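Deck boards: order early, leave the gaps

The Grarton yard has taken in 558 boards of pressure-treated pine for the spring, all in 12-foot lengths. Manolis Kourkoulas is holding them under cover until May so they can lose some of their moisture before they go out.

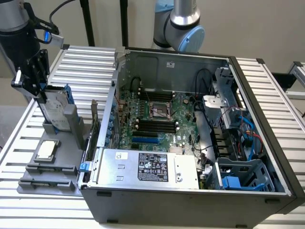 Treated boards shrink across their width as they dry. If yours are still heavy and damp, lay them tight and the gaps will open on their own. Boards that are already dry need a gap from the start - a straight run with even dark lines between the pieces, like the silver rails of the tabletop under the computer, drains well and is easy to sweep. A 16d nail makes a good spacer.

Hold off on stain until water soaks into the surface. Sprinkle a little on and wait a few minutes. If it beads, try again in a few weeks.

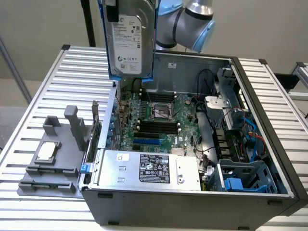 Cut ends need a brush coat of preservative the same day, including the ones that will sit against the house. Moschos is in stock at the Mavivmont counter, nine cans to a case. Cedar from Tosa is still on back order.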